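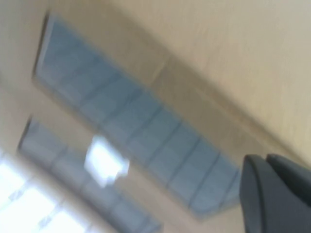

The ceiling at Gorusano, panel and all

Fancy singing with us this winter? I run the Urkurden Singers, a small, cheerful choir, and we're after 11 new voices before our January concert (tenors, I'm looking at you!). You don't need to read music and there's no audition – just come along, grab a song sheet and have a go. We meet upstairs at Gorusano for a couple of hours, tea and biscuits included, and it costs £4 a time. Your first go is free!

We're doing mostly folk songs, plus one big noisy gospel number I've been itching to try for ages. If you'd like to join, drop me a line through the contact page by Sep 20, 2021 and tell me whether you sing high, low or haven't a clue.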